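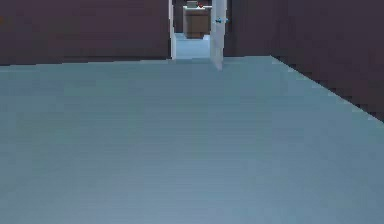
Figura 1. Vista del entorno simulado con la puerta abierta hacia la habitación contigua.

Proyecto Clollari: demostraciones por control remoto para abrir y cruzar puertas en simulación
Informe final de la asignatura de Robótica
Entregado el 18/9/20

1. Objetivo

El objetivo era enseñar a un robot móvil con un brazo a abrir una puerta y pasar a la habitación de al lado, usando solo demostraciones hechas por una persona con un mando. No programamos la trayectoria del brazo ni marcamos puntos de agarre. El operador conduce el robot, guarda el episodio y después se entrena una política que imita lo que ha hecho.

La tarea tiene dos partes: llegar hasta la manija y accionarla, y mover la base mientras la puerta gira. La segunda nos costó bastante más que la primera, sobre todo al coordinar base y brazo con un solo mando.

2. Entorno y herramientas

Todo se hizo en el simulador Gudevis, con una casa de dos habitaciones y los muebles mínimos. Las paredes son lisas y de color oscuro y los suelos son claros. En la habitación contigua hay un mueble marrón con un par de objetos pequeños encima. El objeto rojo nos servía de referencia al conducir: si se veía por el hueco, el robot estaba bastante bien orientado.

Para el control remoto usamos Prerurier, un programa que lee el mando y envía órdenes de velocidad a la base y a la pinza. La palanca izquierda mueve la base y la derecha mueve la pinza en el plano. La altura se cambia con los gatillos. Al principio las dos palancas estaban al revés y hubo que repetir las primeras pruebas.

3. Recogida de demostraciones

Dos miembros del grupo grabaron las demostraciones por turnos. Cada episodio empezaba con el robot en una posición distinta de la primera habitación y terminaba cuando la base cruzaba el umbral. Si el operador se quedaba atascado, el episodio se descartaba entero. En total guardamos 19 episodios válidos, con 3291 pasos de control entre todos.

Se grabaron las imágenes de la cámara, las órdenes del mando y la posición de la pinza. No grabamos fuerzas – Gudevis las calcula, pero el registro duplicaba el tamaño de los archivos.

La parte más delicada era la manija. Es pequeña en la imagen y el operador tiene que subir la pinza hasta su altura antes de acercarse al borde de la puerta. Con la puerta muy girada respecto a la cámara es fácil calcular mal la distancia y quedarse delante de la pared.
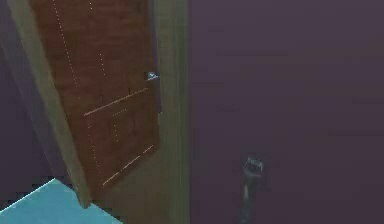
Figura 2. La pinza delante de la pared, a la derecha del marco y por debajo de la manija, con la puerta entreabierta.

En posiciones como la de la figura 2 acordamos una regla: primero altura, luego desplazamiento lateral. Antes de fijarla, cada operador lo hacía a su manera y las demostraciones mezclaban dos estrategias. La política entrenada con esos datos mezclados se quedaba dudando a media altura.

4. Entrenamiento y resultados

Usamos clonación de comportamiento con una red convolucional pequeña, a partir del código Chuang que se nos dio en clase. Cada entrenamiento duraba unas 2 horas en el ordenador del laboratorio.

En la evaluación final la política alcanzó la manija en 13 intentos. En varios de ellos perdió después el contacto al empezar a mover la base, y la puerta quedó a medio abrir. Los fallos restantes fueron de aproximación: la pinza subía poco o se paraba a la derecha del marco.

Probamos también a cambiar el color de la pared y el resultado empeoró claramente. Creemos que la red usa el contraste entre el marco y la pared para orientarse, aunque no hicimos un análisis que lo confirme.

5. Limitaciones y trabajo pendiente

Los datos son pocos y vienen de una sola casa. Además, todas las demostraciones son correctas de principio a fin, así que la política no ha visto nunca cómo se corrige un error. Para la entrega de diciembre queremos grabar episodios que empiecen con la pinza mal colocada – demasiado baja o desplazada hacia la pared – y que el operador la recupere desde ahí.

También queda pendiente revisar la velocidad máxima de la base en Prerurier, que ahora es la misma en toda la tarea y resulta excesiva cerca de la puerta.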